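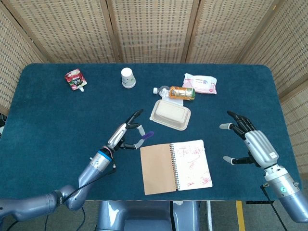 Table clearing, seen from the robot's side. Takeout box in the middle, notebook up front.

My sister-in-law is convinced she'll have a robot picking up after her kids before the youngest is out of diapers. The youngest is two. I've told her to keep the laundry basket.

I do want to be fair about this. Two arms, proper fingers, and the stuff on the table is the stuff on my table: a drink bottle on its side, a paper cup upside down, a food container, some crumpled plastic film. Anyone who has lived with a teenager knows that table.

But picking things up was never the hard part of cleaning. Deciding is. Is the container trash, or is somebody's lunch still in it? Does the film go with it? And the notebook, with red scribble all over the page – is that garbage or homework? I get that one wrong myself, and I've had 51 years of practice.

Birdie Calloway, who used to run the packing line at Noltgate, told me they tried an arm there one June. It handled boxes fine. Give it a soft pouch and it would stop and wait for a person. They went back to people for the pouches and kept the arm for the boxes, and she thought that was a decent deal.

So maybe that's where we are. I'd pay 3,000 dollars for a machine that could clear my kitchen table every night without throwing out a permission slip. I wouldn't pay 70 for one I had to stand next to.

Comments are open. If you own one that does dishes, I want to hear how many plates you have left.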